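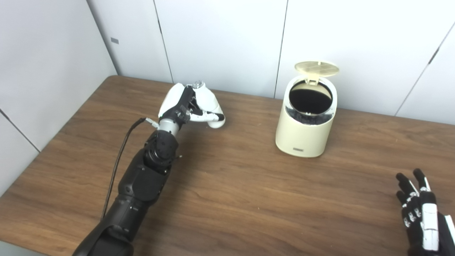
Ticket 17: Hand comparison, lid task -- fingers closing late on the Leclerc
Opened by: Cadi Nicholas
Opened: 10/05/2026
Status: waiting on supplier

Right, me again. I've been trying the Leclerc hand against the Mastico on the little cream flip-lid bin, same arm, same controller, and the Leclerc keeps lagging. I send a close command and the fingers think about it for a bit, then all go at once. The Mastico doesn't do it with the same script.

What I've tried so far:

Power cycled the lot. No change.

Swapped the cable for the spare in the Kultport drawer. I really hoped it was this (it's always the cable!) but no, same lag.

Dropped the command rate from 300 to 50. Better, oddly enough. It still hangs now and then but the fingers move much more smoothly, so I'm wondering if the hand is just getting swamped and queueing everything up.

Went back to firmware 7, the one we were on in January. Lag gone at 50, back again at 300. The thumb calibration went off as well and I had to redo it, so don't do this unless you've got a spare afternoon.

Update, after lunch

Gridida support rang back and they were lovely about it. They want a log with timestamps from both ends, so I've set that going. They also asked if the wrist adapter was getting warm -- it isn't, I've had my hand on it most of the morning.

For anyone picking between the two in the meantime: I still like the Leclerc better for the lid. It gets under the lip without shoving the bin along the table, and the Mastico needs a second go more often than I'd like. If you only need slow moves, run it at 50 and you'll probably never notice a problem.

Please leave the controller settings as they are until the logging's finished. I've saved the old ones under my name in the shared folder.

Next: send logs to Gridida, try the newer firmware again at 50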